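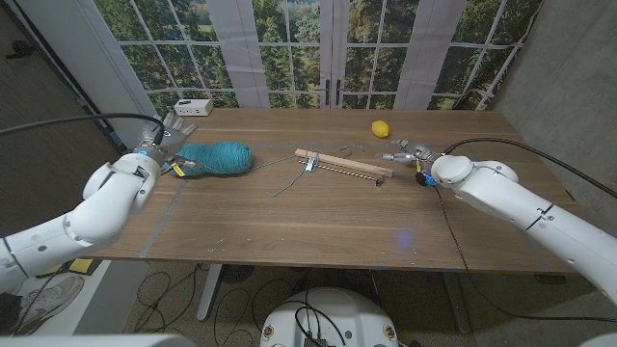 Chapter 7
Learning From Soft Things

I learned more about robot hands from yarn than I ever did from blocks. Blocks sit where you put them, and yarn has opinions. In this chapter we'll work through a method for teaching a two-armed robot jobs that involve thread, string and other floppy stuff, and I'll use the Trelus study as our running case (I worked on it for most of a winter, so forgive me if I get attached).

The method is simple to state. A person drives both arms through a task, we record everything, and a learned policy tries to copy the behavior from the recordings. We collected 600 demonstrations and kept 524 of them. The other ones taught me a lot too, and we'll get to them in Section 7.4.

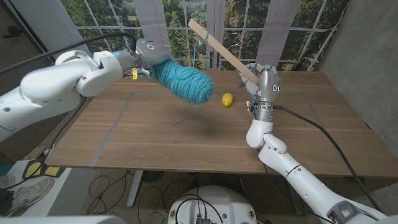 Most of the trouble in two-handed work is deciding which hand does what, and when. My colleague Gilmar Sampaio calls this the role problem. You and I switch roles all day without thinking about it - one hand steadies, the other works, then they trade. Take the moment when the left gripper has the teal skein up over the table and the right hand has a pale wooden stick. A loose strand trails from the skein down to the tabletop, and neither hand has hold of that end. A policy that only tracks the two big objects will miss it completely! So we label the strand as a third thing in the task, with its own position and its own goal.

We trained two versions, Murkeo and Xavier, on the same data. Murkeo got only the head camera. Xavier got the head camera plus one at each wrist, and it finished the task in 40 percent fewer steps.

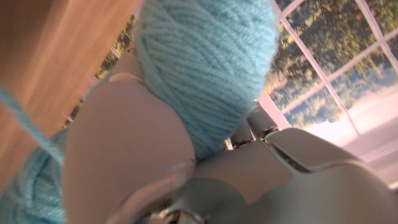

Why would a wrist view help so much? I used to say "it's closer" and leave it there, but that's a lazy answer. Up close you can make out the separate plies of the yarn, twisted ridges running side by side, and you can see where the ball presses against the fingers. Those are clues about the grasp, and from the head they're often hidden behind the hand itself. The price is that the view tilts with the wrist, so the window and the wood can end up on steep diagonals, and the policy has to cope with that. It took us almost 30 training runs to get there.

Before you go on to Section 7.1, find a piece of string and wind it around a pencil, slowly. Write down each time your hands trade roles.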